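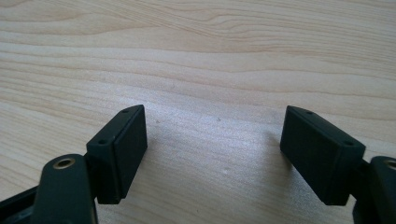
Point 1 — Plateau, zone centrale : bois clair, veinage horizontal, un petit point pâle.

Fiche de contrôle, table de travail
Site : Rekthorpe, salle 43
Référence mobilier : 1585
Établi par : Grunberg

1. Surface du plateau
État : conforme.
Aspect lisse, finition satinée. Aucun joint visible dans la zone examinée. Le point pâle est à reprendre au chiffon ; s'il persiste, le noter comme défaut ponctuel et ne pas gratter.

2. Objets posés sur le plateau
État : conforme, avec remarque.
Éponge jaune rectangulaire, debout sur son petit côté. Grille métallique noire à proximité immédiate, à droite. La consigne Skondard demande de ranger les éponges à plat dans leur bac — à rappeler à l'équipe du matin.

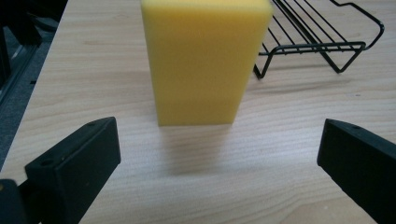
Point 2 — Éponge jaune en position verticale, grille noire à droite.

3. Bord gauche et sol
État : à revoir.
Sol gris anthracite, d'aspect textile. Élément sombre, cadre ou rail, près de la table : vérifier qu'il ne gêne pas le passage. Distance au plateau non mesurée.

4. Éclairage
État : acceptable.
Reflet large au centre du plateau, qui éclaircit le veinage et complique le repérage des petites marques. Refaire la lecture en lumière rasante, stores baissés.
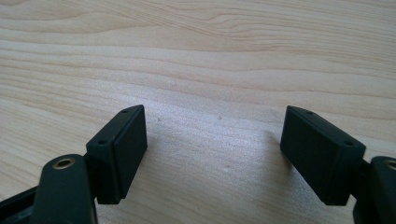 Point 4 — Reflet au centre du plateau ; petit point sombre juste au-dessus.

5. Suites à donner
Nettoyage au produit Shboul dilué, chiffon non abrasif, dans le sens du fil.
Point sombre : reporter sur le plan de la table, ligne 362.
Points 3 et 4 : nouveau passage en août, avant 9 h.
Classement : registre mobilier, dossier 3596.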